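Craft room notebook, Saturday, April 4, 2020
Embossing powder and watercolor paper, second round
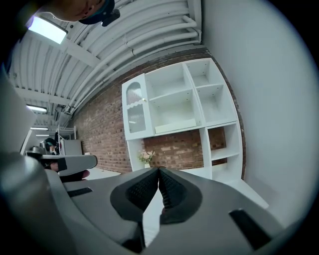

Why does embossing powder stick where I didn't stamp?
Static and skin oil, mostly. The powder will cling to any spot on the cardstock that has a little charge or a little grease on it, so wipe the whole panel with an anti-static pouch before the stamp comes anywhere near it, and keep your fingers on the edges after that.

I wrote that out in full because three of you have asked me in the shared album, and now I can just point at this page. On to what I was really up to today, which was trying to settle the paper question before the spring card swap.

I have two watercolor papers on the shelf right now. One is the Carkia cold press, which I've had since November and love for washes, and the other is the Wommont smooth, bought on a whim because the pad was such a nice size for cutting down into card fronts. The idea was to stamp the same fern on both with clear pigment ink, heat it with white powder, and then paint over the top to see which one gives the cleanest resist.

The Carkia first. It has a good deal of tooth, and the fern came out broken along the thin fronds on the first try – little gaps all the way up the stem. I put the panel back in the stamping platform and inked it again without moving anything, pressed 3 times in all, and that filled it in nicely. I'd forgotten how much ink this paper drinks! The white melted smooth and a bit raised, and when I ran a green wash across, the color rolled right off the lines and pooled in between them the way I was hoping for. Very pretty, and I did stop and admire it for longer than I should have.

The Wommont took a perfect impression in one press. No gaps at all, even in the tips. But the wash sat on top of the paper and dried with hard edges wherever I stopped to pick up more color, and when I went back in to soften one of them the surface started to pill. It's lovely paper for stamping and I'm going to keep it for colored pencil and for sentiment strips.

Heat tool notes, so I don't scorch another one: let it run for 10 seconds pointed away from the paper before bringing it in. Come at the panel from underneath if you can hold it with tweezers. My first Carkia panel bowed quite badly from the top-down heat, and I had to leave it under the big dictionary through lunch. It's nearly flat now, flat enough to mount with foam tape anyway.

Inks tried over the embossing: the Crabtree dye pads, smooshed onto the acrylic block and picked up with a water brush. The moss and the dusty blue mix into a soft gray-green that I want to use for everything. The plum separates and leaves a pinkish ring, which might be a nice effect for a sky but was a bit much for a fern. I wiped the white lines with a damp cloth as soon as the paint was on, while it still beaded up, and they stayed bright. On the one panel I left to dry first, the white took a faint stain and wouldn't let go of it.

Also opened the Histance powder sample, the fine detail one. It melts quicker than my old jar and lies lower, so it's better for small lettering, though on the cold press it got a bit lost in the texture. I'd like to try it on plain cardstock with the script "hello" before I say anything more about it.

For the swap, then, I'm going with the Carkia, white powder from the old jar, moss and blue wash. Still to cut: the card bases and the narrow mats. I'm low on foam tape and there's hardly any clear ink left in the bottle, so the pad needs to stay shut tight until the refill comes. If anybody has a spare pale green ribbon, the seam binding kind – I'd happily trade some fern panels for it.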